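Evaluation of the Sustell Picking Service for Small-Parts Kitting

Student project report, Hoi-yan Cheng and Walter Restrepo. Supervisor: Siobhán Mac Mathúna
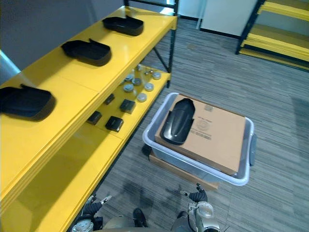

Sustell is a subscription service that supplies a two-armed mobile robot, the software to run it and remote support, and is sold to small warehouses that make up kits of parts by hand. Our project was to find out whether the service could take over one kitting task at Pillatar, a repair parts distributor, without changes to the racking. The work area was kept as the pickers use it. Black plastic trays stand along the top shelf of the yellow rack, with the round pucks and the small black blocks on the level below, and the kit is made up in a grey plastic bin standing on a flat brown board on the carpet. The distance between the shelf and the bin is short, but the two heights differ enough that the robot must bend or reach for each transfer, and this affected the cycle time more than any other factor.

1. Scope

The service is offered at two levels. The basic level includes the robot, a charging point and a library of standard grasps. The full level adds a tool called Lam, with which the customer records new tasks by guiding the arms. We used the full level for the whole of the trial, which ran through January. We did not assess price in detail, as Pillatar had been given a trial rate that does not apply to other customers.

Three questions were set at the start:
Can staff with no programming background add a new part?
Does the robot place parts in the bin without damage?
How much attention does it need from a person while it works?

2. Setting up

Installation took one Saturday. Chia-hao Kwan from Sustell brought the robot, mapped the aisle and marked the working position with tape. The map had to be made again after the first rack was moved closer to the wall. Remapping is described in the manual as a customer task, and we were able to do it ourselves, although the order of steps in the manual does not match the order of screens in the software.

Each part type needs a grasp record. For a rigid block this is quick: the operator moves the gripper to the part, closes the fingers, lifts and confirms. The curved black covers were harder. The surface is glossy and domed, and the depth camera returned gaps wherever the ceiling light was reflected. We recorded 15 grasps for the cover before we had a set that the planner would accept. Lam gives no reason when it rejects a grasp, only a red border, and this is the main complaint we have about the tool.

The gloss of the yellow shelves caused a related fault. The shelf edge was sometimes read as lying slightly behind its true position, and the fingers touched it on approach. A matt strip along the edge removed the fault. Sustell should list this in the site preparation sheet.

3. Method

We ran 200 transfers from shelf to bin, divided between trays, pucks, blocks and covers. A transfer was recorded as complete if the part was released inside the bin and the arm returned to its rest position without help. Force limits were left at the default values. King-fai Chuang, who picks on this aisle during the week, placed the parts each morning in whatever arrangement he would normally leave them, so that we did not influence the layout.

For comparison we took the picking log for the same kit, which holds 3308 lines of manual work from the previous quarter.

4. Results

Blocks gave the least trouble. They have parallel sides, and the fingers closed on them squarely even when the block was turned on the shelf. Pucks were acceptable when separate. Where two pucks stood side by side there was often no room for a finger between them, and the robot pushed one away before grasping the other. This worked, but it moved the remaining pucks towards the back of the shelf, where the upper level limits the reach of the wrist. After several such moves the operator had to bring them forward.

Trays were lifted by the raised side walls. The tab at the back was tried first, on the advice of the support desk, but the part swung during the move and the result was poor. Covers were placed last in each kit, on top of whatever was already in the bin, and most complaints from the pickers concerned these. A cover released from too high slides off a flat carton. Lowering the release height solved the problem at the cost of a slower cycle.

No part was damaged. One bin was dragged a short distance when a finger caught the rim. The arm stopped at once and reported the contact correctly.

The robot was slower than a person on every part type. Its value to Pillatar would be in evening running, between the last collection and the morning shift, when speed matters less.

5. Comparison with Vorus

Vorus offers a fixed arm on a stand. We saw it only in a demonstration and did not test it. It is quicker, but parts must be presented in a tray with formed pockets, and Pillatar would have to repack its stock.

6. Recommendations

Pillatar should continue with the service on this aisle only, for blocks and separate pucks. Covers should stay with the pickers until Lam reports why a grasp has been refused. The bin should be raised nearer to shelf height; a plain table would be enough. Pucks should be stored in a single row with a gap of one finger width.

Further work is needed on evening running. We had planned to include it, but access to the building ended at 6 p.m. and the remote monitoring option was not enabled on our account until the final week.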